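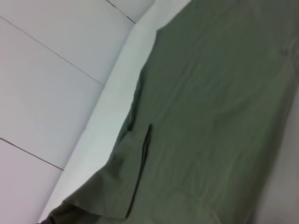 Druvbridge Community Board > House and Home > Laundry and Clothes

Topic: Waxed or unwaxed for a jacket that gets rained on for a living

towpath_dan
Posted 14/01/2026

My old walking jacket has stopped keeping anything out. I bought it secondhand in Oddale, the previous owner had waxed it at some point in the last century, and now it soaks up a drizzle like a bath mat. The cloth is fine. The zipper is fine. The lining has a hole in one pocket, so that my keys live somewhere near the hem, but I've made my peace with that.

Do I rewax it, or strip what's left and use one of the wash-in proofers? I have a tin of Hubmann wax that came with the house. I also have a spouse who says if the kitchen smells like a candle factory again I'll be wearing the jacket indoors, on the porch.

marrowfat
Wax. It's a waxed jacket. You wouldn't ask whether to put gas in the gas tank.

Put the tin in a bowl of hot water until it goes runny, rub it in with an old sock, go over it with a hair dryer, hang it somewhere warm overnight. Do the shoulders and the seams twice. Don't do the collar unless you like a greasy neck.

ninepints
Respectfully, marrowfat says wax to everything. There was a thread in July about a squeaky gate and guess what.

I went the other way two winters ago. Stripped mine, which took three soaks and most of a Saturday, and used the Clunik wash-in stuff. It breathes now. I can sit in a car without leaving a print of myself on the seat. The downside is that in a proper downpour it lasts as far as the bus shelter and then you're on your own.

marrowfat
The gate stopped squeaking.

hedgerow_lil
Can I ask what the label says, Dan? If it's cotton, wax is fine. If it's a poly blend the wax sits on top and never sinks in and you end up with a jacket that picks up every dog hair in the county. Mine did. I don't own a dog.

towpath_dan
Label's been washed blank. There's a ghost of a washing symbol, either "do not iron" or a small boat.

hedgerow_lil
Drip test then. Put a drop of water on the inside of the hem where it was never waxed. If it soaks in fairly fast, it's probably cotton. If it sits there looking at you, it's probably mostly synthetic or it's still got some finish on it. Not laboratory stuff but good enough for a jacket.

oldboots77
A few things after doing this every fall for longer than I'd like:

Never put a waxed jacket in the washing machine. I did it once and our towels were water repellent until Easter.

Sponge it down with cold water first and let it dry all the way. Wax over mud gives you waterproof mud.

The crease lines at the elbows and the edges of the pockets go first. That's where the water gets in. Everybody does the big flat back panel because it's satisfying and then wonders why their phone is wet.

Patch the lining before you wax. You won't want to turn it inside out afterward.

ninepints
All true, and also a very good argument for buying a raincoat.

quarterpast6
How much is a raincoat these days? I looked at one in the outdoor place by Druvbridge station and the tag said 200. For that I'd expect it to stop the rain at the source.

ninepints
Mine was less than that and it has pit zips.

marrowfat
Nobody in this thread asked about your pit zips.

quarterpast6
I'm asking about the pit zips. Do they leak?

ninepints
A bit. If you wave at someone.

statictable
Since we're comparing numbers, the "waterproof to 3000" or whatever on the tag is a column of water in millimeters. The cloth held back that much before it started letting drops through. So 3000 will handle a shower, and it'll start to struggle under backpack straps where the water's being pushed in. Higher is better, but the number is for the cloth when it was new. It doesn't cover the seams, and it certainly doesn't cover a jacket from Oddale with a boat on the label.

oldboots77
And then they sell you one marked 4000 and it wets out at the shoulders the same as the other one, because the face coating has worn off. People throw them out at that stage. Wash it properly, no fabric softener, tumble it on low for ten minutes if the label allows, and half the time the water beads up again.

marrowfat
Or wax.

hedgerow_lil
Please don't wax a modern raincoat, whoever is reading this later.

towpath_dan
Update. Did Lil's drip test on the hem. It soaked straight in, so I'm calling it cotton. Did it again on the sleeve to be scientific and the drop rolled off onto my sock.

Sponged the whole thing down and the water came off the color of tea. It's on a hanger over the bathtub. The plan is to mend the pocket tomorrow and wax on Saturday when I have the house to myself until four.

The Hubmann tin has a crust on it and smells of church. Does this stuff go off?

oldboots77
Not that I've ever seen. Scrape the top off, melt the rest, and if it comes up clear it's good. If it stays cloudy or gritty, get a new tin. Try it on the inside of the storm flap first, since it can darken the cloth quite a lot and you might not care for it.

ninepints
Saturday until four isn't enough time to air out a kitchen in January.

towpath_dan
I was going to do it in the shed.

hedgerow_lil
Too cold. The wax sets before you can work it in and you get white streaks. Kitchen, windows open, newspaper on everything, and then cook something with a lot of onions.

marrowfat
Onions is good advice. I do bacon.

quarterpast6
So did anyone come down on one side? I have basically the same jacket and I've read this whole thing and now I own opinions about millimeters.

ninepints
Wash-in if you mostly go from a car to a building. Wax if you stand in fields.

marrowfat
Wax.

statictable
Umbrella.

marrowfat
Reported.

oldboots77
Dan, one more thing I forgot. Leave it around 10 hours before you wear it, and don't hang it against a painted wall. Ask me about our hallway.

quarterpast6
What happened to your hallway?

oldboots77
It has a sort of shoulder on it.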